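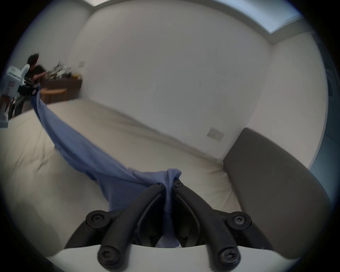

Before the program for the open day is fixed, could the list be told whether the cloth handling station will be shown to the public, or only to the registered guests? The notice that went out to members mentions both. Our group at Garbridge would plan its travel differently depending on the answer, as several of us would come for that station alone.

Regards,
Garbridge section

Date: 2018-02-09
To: members and friends of the Nenasa demonstration program
Subject: Re: Open day, cloth handling station and access

Dear members,

Thank you for the message copied at the top of this mail. Similar questions have reached the program office from other sections, and the reply is therefore sent to the full list.

The cloth handling station will be open to all visitors. Registration is required only for the bench session, in which guests may hold one of the gripper tools themselves and work through a short exercise with a member of staff. The wording of the earlier notice was unclear on this point and a corrected version will be placed on the Nenasa pages.

The work on show is the handling of household textiles on and over a bed. Two people take part. One works with a hand-held gripper and the other takes the far end of the cloth, and between them they lift, stretch, turn and lay it down. The mattress is left bare for this exercise, with no sheet or cover on it. Visitors who attended the Sarmiento demonstration will remember rigid objects, mostly boxes and trays, and should expect a slower pace. A cloth has no fixed shape, and a grip that holds well at a thick fold may slip on a single layer. Staff will repeat a motion as often as visitors wish to see it.

A camera on the gripper records each motion from close to the fingers. The view is very wide, so straight walls and ceiling lines appear strongly bent. Several members wrote after Sarmiento to report this as a fault in the projection. It is a property of the lens and will look the same at the open day.

The collection assembled under the program so far contains 2,307 recorded motions. Of these, 900 concern cloth of one kind or another, and the remainder concern rigid items. Members have asked whether the recordings may be copied on the day. They may not. Requests should be made in writing after the event, stating the intended use, and will be answered in the order received.

Quoted from an earlier message to this list, Perik section:

> We would ask that the demonstration not be narrated from start to
> finish. At the last event the commentary ran over the work, and those
> of us standing at the back could follow neither. A short introduction
> and then quiet would suit our members better. We would also like to
> know whether a failed grasp will be shown as such, or whether only
> rehearsed motions are planned. Our interest is mainly in the failures.

On the first point, the office agrees. The introduction will be kept short and questions will be taken once the cloth has been put down. Visitors are asked not to speak to the person holding the gripper while a motion is under way.

On the second point, nothing will be rehearsed for the occasion beyond what is needed for safety. If the cloth slips, the attempt will stand and the next will follow. Failed attempts are kept in the collection and marked as failures, and a selection of them will be played between live sessions. The Perik section is welcome to send a list of the cases it would most like to see. Twisted cloth, long pulls across a soft surface and grips close to a hem are already included.

Access and practical matters

The room is small. Visitors will be admitted in turns and may rejoin the line as often as they like. Bags and coats should be left at the entrance. Equipment on the tables and on the floor must not be moved, even to make space for a wheelchair or a stroller - please ask staff, who will clear a path.

Each section may reserve 2 places in the bench session. Places not taken up will be released to other sections. Guests with long sleeves will be asked to roll them up before handling a gripper.

Photography is permitted without flash. Persons taking part in the work have agreed to be photographed, but other visitors have not, and members should ask before including them.

The printed program is limited to 2,000 copies, to be shared with the September event. Sections wanting more than a handful should write to the office in advance and collect them at the door.

A question from Garbridge about parking is still open and will be answered separately, once the site has confirmed the arrangements.

With kind regards,

Program Office
Nenasa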